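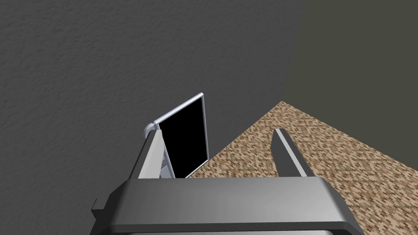
The fault that kept a small team at Stenow busy for most of the winter began with a gripper that would not let go when it was told to. Stenow builds software for robots that fetch and carry in people's homes, and the head of its testing group has spent a good part of her working life watching things get dropped, squeezed and knocked over. Much of that happens on a computer now, in rooms made up of speckled carpet and rough gray walls, where a gripper can come up on a black panel in a silvery frame with its two fingers wide open and nothing between them. "Open fingers are my favorite sight in the world," she told me, laughing, when we finally found an hour to talk. "You'd think I'd get excited about the grabbing part, but no, after this winter I just want to see them open!"

She asked me not to use her name, partly out of shyness and partly because, as she put it, the mistake belonged to all of them. I was happy to agree, and she poured us both some tea and started in the middle, the way people do when they have lived with a problem for a long time.

"So the arm had picked up a serving tray," she said. "This is the real arm, in the lab, on an ordinary afternoon. It was supposed to set the tray on a shelf, open up and back away. It set the tray down very nicely. Then it backed away with the tray still in its fingers, and of course everything on the shelf came along for the ride."

What came along for the ride was a row of glass jars, and one of her coworkers was standing closer than he should have been. He got a small cut on the hand and a good scare. She was very plain about this part and did not try to make it smaller than it was. The red stop button was on the far side of the bench, and he would have had to reach past the moving arm to get to it – something she says she had walked by every day without giving it a thought. "That bothered me more than the gripper did," she said. "Machines will have faults. Where you put the button is up to you."

The gripper itself had come from Mullarell, and the first guess around the lab was that a part had jammed. They took it off, sent it back and waited. Mullarell could find nothing the matter with it, and they were very nice about it, she says, even offering to lend a second one while everybody scratched their heads. The second one did the same thing within a week.

That was when she went back to the simulation, a program they call Qudah, and set it running over the same job with the room, the starting spot and the object changed a little each time. It took 3,000 tries, left going over several nights, and the gripper failed to open in 13 of them. (She remembers coming in with her coat still on to look at the results, and not taking it off until lunch.) Every one of the 13 had the same thing in it. The command to open had gone out, the sensor had been slow to answer, and the program had taken the old reading, the one from before the command, as its proof that all was well.

"It was asking the question and then reading yesterday's mail for the answer," she said. "Once we saw it, it was so simple I wanted to put my head down on the desk."

I wondered why Qudah had not shown them this much earlier, and she took her time with that one. In the beginning, she explained, they had set up the simulated sensor to answer right away, every time. It made everything run faster and the results were easier to read. The real sensor could be late by up to 2 seconds when the arm's computer was busy, and that delay had simply never been put in. Somebody had written a note about adding it later. She has a feeling the somebody was her.

"People ask me if this means you can't trust a simulation," she said. "I trust ours quite a lot! But I trust it about the things we told it. We never told it that a sensor can be slow, so how would it know? I feel a bit sorry for it, really."

The repair was short. The program now throws away any reading older than its own command, and if no fresh one arrives, the arm stays exactly where it is and sounds a chime. The changes in the lab took longer, and she was eager to go through them with me. There are 5 stop buttons where there used to be one, and each can be reached without crossing in front of the arm. A line on the floor marks how far the arm can swing with something in its grip, which is a good deal farther than it swings empty. Nothing made of glass goes on the test shelf.

They also wrote the whole thing up and gave it to Pralinness, a company that uses the same gripper to pack boxes of candy. She was nervous about sending it. The reply was friendly, and it mentioned a box that had been dragged off a table there last April, which everyone had put down to a loose screw. The two groups now swap their fault reports, even the embarrassing ones, and she says theirs are much better written.

Her coworker's hand healed up fine, and he is back at the bench. He was the one who painted the line on the floor, and he made it bright orange and a little wider than she had asked for. The chime is still under discussion. Right now it sounds just like the microwave in the lunch room, so people keep getting up to see whose soup is ready, and she would like to have it changed before they start on the next round of tests with the tray.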